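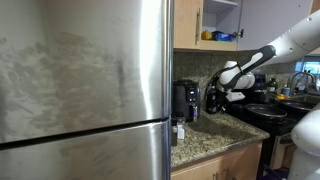
Figure 3. Refrigerator, countertop and upper cabinets in one of the study kitchens.

19/05/2024
By Nosipho Naidoo and Lewis Yule

4.2 Where appliances and small supplies are kept

The second round of visits covered 16 kitchens in the Brendberg and Cakton districts. In each one we recorded what stood on the counter, what was stored above it, and how far a person had to reach from the main work area to get either. Floor plans were drawn by hand during the visit and checked later by Dzintra Pētersons.

The part of the counter next to the refrigerator was used in much the same way across the sample. It tends to be narrow and set back, and people in the interviews called it a poor place to chop or mix. Appliances that stay out all year often end up there. In Figure 3 an air fryer stands in this spot, tucked beside the refrigerator, with another dark appliance behind it and to its right. Residents who kept an air fryer out told us it was too heavy to lift down from a shelf every evening.

Upper cabinets showed more variation. We had expected the lowest shelf to hold plates and glasses, as it did in the February pilot. In several kitchens it was instead given over to small packaged goods such as bags, wraps and sachets. The open cabinet in Figure 3 has a blue box and a small yellow item on its lower shelf. Items of this size were coded as "supplies" whether or not they were food - the coding sheet makes no finer distinction.

Surfaces were rated for visible marks on a scale from 0 to 100, with separate scores for counters, cabinet fronts and appliance doors. Stainless steel doors were hard to score consistently. Streaks and smudges like those on the upper refrigerator door in Figure 3 show strongly in bright light and much less in shade, and our two raters disagreed on steel more than on any other finish. We therefore report steel doors separately in Section 4.4.

Stone counters caused the opposite problem. Mottled patterns hide crumbs and small spills, and the raters had to look from close up before giving a score.

Contact: Charmaine Gumede, Rathnayake Household Studies | © 2024 The authors | Back to top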